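# Craft table cleanup: questions we get

These answers cover the shared tables at the Skorden craft room. They replace the sheet that used to be taped inside the supply cabinet. Last updated December 14, 2019.

**When do I have to clean my table?**

Before you leave, and before a long break if someone else is booked in after you. Sessions end 5 minutes before the hour so there is time to do it.

**What do I do with foam, sponge and other scraps?**

Large clean pieces go in the offcuts drawer under the window. Anything smaller than your palm goes in the trash. Sponge with glue or paint on it is always trash, whatever its size.

**Should I pick pieces up by hand or sweep them?**

Both. Take the big chunks off first and put them straight in the bin. Then brush the crumbs into the dustpan. If you sweep everything at once, the big pieces roll off the pan and you end up doing it twice.

Set the dustpan flat on the mat and work from the outside of the mat toward the middle. Short strokes are best. Long ones throw crumbs onto the floor.
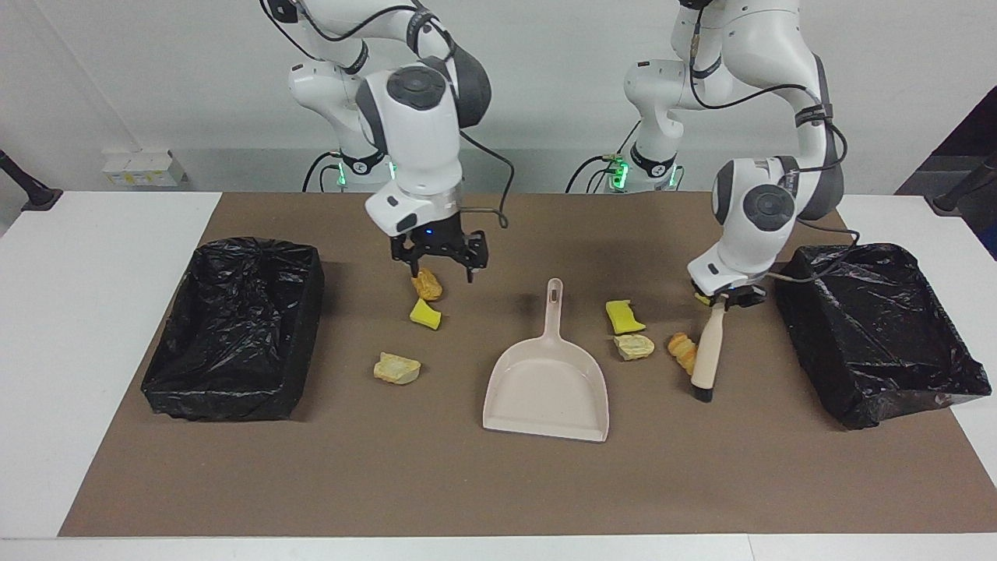

*Scraps on the brown paper mat, with the dustpan, hand brush and lined bins.*

**Can I just roll up the paper and throw it out?**

Please don't. A mat is good for many sessions if it is brushed off. Change it only when it is torn or has wet paint on it. New paper is on the roll by the door. Cut it long enough to cover the working part of the table.

**Where do the brush and dustpan go afterward?**

Tap the brush against the inside of the bin and hang it up by the sink. The dustpan goes on the hook next to it. The black-bristle brushes are for dry scraps only. For spills, use the rags in the bucket.

**The bin is full. What now?**

Tie the liner, take it to the gray container in the yard, and put in a new black liner from the box on the bottom shelf. There are 25 to a box. If you take the last one, write it on the whiteboard and Ximena Huenchumán will order more.

**Do the trash bins get sorted?**

No. Everything in the table bins goes out as general trash. Paper and cardboard recycling is in the hallway. Blades and pins go in the lidded can on the Acuña shelf, never in a table bin.

**What about the floor?**

Sweep under your own table with the long broom. Bautista Ocampo mops the room once a week, so you don't need to.

**Is there a charge if a table is left dirty?**

The first time you get a note. After that it is $5, added to your next booking.

**Who do I ask if something is missing or broken?**

Estela Bustos, room 51, or leave a note in the box outside her door. The room will be closed for part of January while the sink is replaced, and the dates will be posted on the door.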